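Akness is gathering demonstrations of flower handling for its learning system. The set will hold 2615 examples.
12 shares

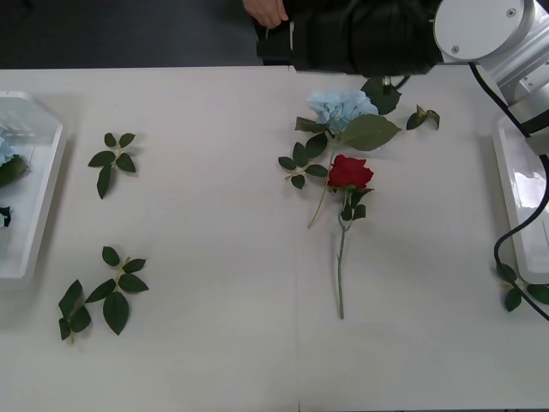
Brondano, Nov 16, 2020

Artificial blooms and leaf sprigs are laid out on the table before each example is recorded. The layout is altered after every seven.
7 shares

For long stems, operators are asked to use both arms. Each recording is reviewed at Rudov, and any with missing arm data are set aside.
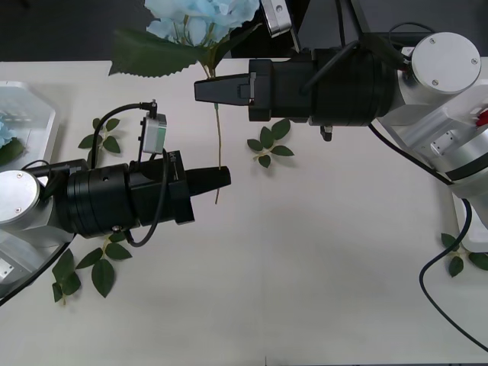

Both arms at the stem of a pale blue hydrangea.

Thin stems remain the harder case. In October, 33 recordings were withdrawn for this reason and will be repeated.
11 shares

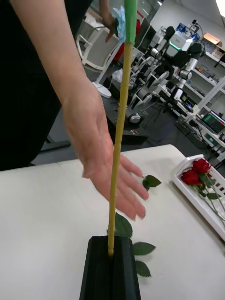
The repeated recordings will carry a separate label, so that partners at Tazi may include or leave them out during training.
4 comments

Recent
Labelling rules, second edition
Recording hours at Brondano

© Akness. Contact the press office. Back to top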